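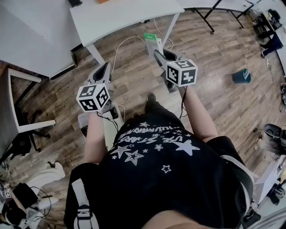

The left jaw stopped closing on a Tuesday, halfway through a run of 60 at the Stolholm room, and it took us until the following week to admit it wasn't the jaw. We had two hand-held grippers, one per hand, each with its white marker cube on top, and a black cable from each running back along the arm. The fault was in one of those cables. It had been in one of those cables the whole time we were taking the jaw apart.

This page collects what we know about the Stolholm fault, for the Friesen crew and anyone else at Brokville who inherits the kit. There will be more pictures when Ekene finds his memory card.

Hands out, both grippers forward, straps on. In this position everything behaved. Chinyere Danladi held hers like this for most of a morning and logged no dropouts at all, which cheered us up enough to book the room for another week.

The trouble came with reaching. Stretch the left arm far enough and the readings froze, while the jaw went on opening and closing as it pleased. The log said shut. The jaw said otherwise — Ekene Akinola's thumb can confirm this, and has the plaster to prove it.

Of 968 recorded runs, 57 had the frozen reading somewhere in them. We threw out all 57 and kept the biscuits we'd been promised for reaching 500.

What we changed: more slack at the elbow, a new lead on the left side, and a stop rule. If the number on the screen doesn't match the jaw in your hand, you say "Susus" loudly and put both grippers down. Susus is the name of the logging script. It was the rudest word we could agree on.

Still open: the right lead is the same age as the left one was. A replacement is on order for June. Until then, please don't reach for things on high shelves with it, Ekene.

Last updated 11/05/2025.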